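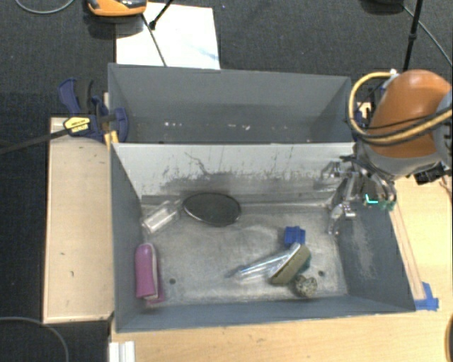 Mixed items in the front bin at the Toltau bench, with the arm at the right-hand wall.

The returns room at Toltau handles the goods that fit no shelf. Items arrive loose, often without packaging, and have to be moved one at a time from a full bin to an empty one before they can be identified and priced. Until last June, people did all of it by hand. A large share of the picking now goes to a robot arm running software from Dikuvo, and the jobs on either side of it have changed more than the picking has.

The task is harder than it looks. A clear plastic container gives a depth sensor very little to work with. A flat black disc offers few edges. A round ball can roll when touched, and a bar leaning on its neighbor tends to bring the neighbor along. Slim metal fingers can reach down beside a bin wall, but the controller must plan for the wall as well as the object, and the corners remain the slowest part of any bin.

On the current software the bench averages 193 picks an hour on mixed goods. An experienced picker does 300 over a short stretch and less by the end of a shift. The arm is slower at its best and steadier over the day, and the schedule is built on the second number.

Staffing in the room has not dropped. Two picking positions were rewritten as cell operator positions at a higher pay grade. An operator loads bins, clears failed picks and labels the recorded failures so that Dikuvo can retrain the grasp model. Labeling takes up most of the afternoon. Operators describe it as less tiring for the shoulders and more tiring for the eyes, and several asked for shorter turns at the screen. Turns are now capped at 2 hours.

The physical setup has stayed plain. Bins are clamped in position because a small shift throws off the calibration, and operators recalibrate after any bin change. Wear is tracked too. Scratches on a light panel can register as thin objects, which sends the gripper after nothing. Penner, the contractor that maintains the cell, replaces a bin when false detections pass a set limit and leaves cosmetic damage alone.

Pickers at the manual benches raised a separate complaint. With the simpler goods routed to the arm, their own bins held a higher proportion of awkward items, while the hourly target stayed where it was. Toltau lowered the target after 800 bins had been logged under the new routing. The sister site at Rakusell, due to receive the same equipment, will set its manual targets after the first month of operation.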